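Product Review: The Fisard Bench Cell Takes On PC Teardown

By Úna Ó Riain

Small repair and recycling shops have been hearing for years that a robot will soon take the dull part of the job off their hands. Most of the machines on sale are built for factories that make one thing all day. Fisard, a small equipment company, is now offering a bench cell aimed at shops that open old office computers, pull the parts worth keeping and sort them for resale.
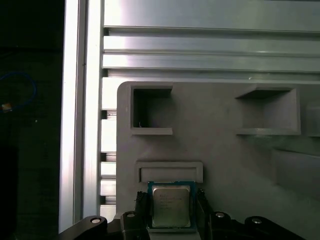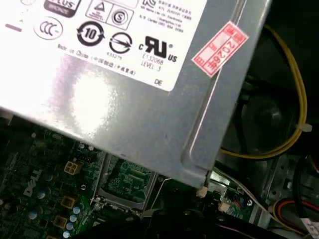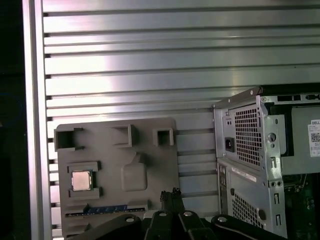
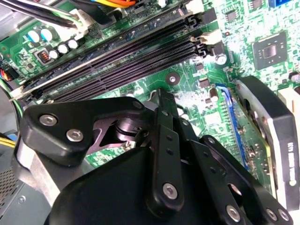

Fisard sells the cell as a package, with an arm, a two-finger gripper, a wrist camera, a rail frame and the software to run it all. I spent two days with it in January at Stolludwood, a refurbishing shop that handles around 400 desktops a month. The first thing a buyer should look at is the fingers. They are black and ridged at the tips, and they can hold an Intel desktop processor upright by its edges, which is a fair test of any gripper. The same pair has to reach down beside the memory slots in a crowded case, where cables and capacitors leave little room on either side. Wide fingers are no use there, and neither are soft ones.

Setup took most of the first morning. The frame bolts together with ordinary hex keys, and the manual is clear on the order of steps. Calibrating the camera was slower. The software asks you to move the arm through a set of positions, and if one of them is off it makes you start the set again. Kwame Tsikata, who runs the teardown benches at Stolludwood, got through it on his third try. He said a button to redo a single position would have saved him an hour.

The cell comes with a gray practice board that has a raised processor socket and a long slot strip. I would not skip it. New routines can be tried there before anyone risks a real motherboard, and a bad move costs nothing. Fisard supplies 200 practice cycles' worth of sample routines for it, covering picking, placing and simple alignment. They are basic but they work, and an operator with no programming background can change the positions and speeds.

Real computers are harder. Desktop cases vary a lot between models, and each new layout has to be taught by hand. Teaching one took Tsikata most of an afternoon. After that he could save the routine and load it again for the next machine of the same type. A shop that gets large batches from one office or school will get good use out of this. A shop that takes whatever comes through the door will spend too much time teaching.

Cables were the main weak point. The arm stopped several times when a wire was lying across its path, and someone had to move it and press resume. It stopped gently each time, and I saw no damaged parts. Still, an operator needs to stay within reach, so do not plan on leaving it alone over lunch.

The standard license covers 300 saved routines. An extended license raises that to 600, and few small shops will need it. Support is handled by Plustby, which answered my two emails the same day. Replacement fingertips are ordered through Cherkaoui and arrive in pairs.

The cell is sturdy, the gripper is well made and the practice board is a sensible extra. The calibration software needs work. Stolludwood has kept its cell for a further trial and is using it on one bench, with batches of matching office desktops only.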